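Sindlow Hall, ground floor workroom
Fire and general safety walk-round, 12th July
Inspector: Radoslava Šťastný. With: Malte Gerlach

1. Exit routes
Pass. I was told they are "always clear." In April they weren't.

2. Extinguishers
Pass, with doubts. The tag says serviced by Honorato. I'd like to see the invoice.

3. Cables and trip hazards
Comment. Coil spare cable and put it away. A table is not storage.

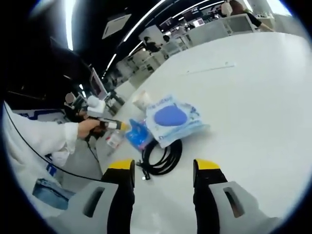
4. Electrical load
Fail. Malte says the 3,000 watt circuit "copes." No test sheet to back that up. Get one.

5. Packaging and waste
Comment. Bagged supplies should go in the Bendon cabinet, which I found locked, key missing.
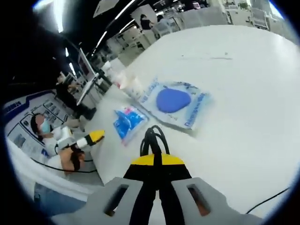 Item 5. Bag marked "Disposable," on tabletop.

6. First aid box
Fail. Contents list shows 13 lines, half unsigned. Who checks this?

7. Drinks near equipment
Comment. The rule is caps on, bottles off work surfaces. I doubt anyone has read it.

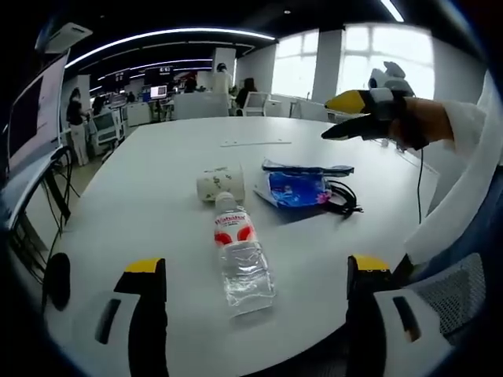

Item 7. Plastic bottle on white table.

8. Alarm test
Not seen. Log claims weekly tests, all in the same pen. Repeat with me present.

Recheck items 4, 6 and 8. Copy to Miroslava Sokol.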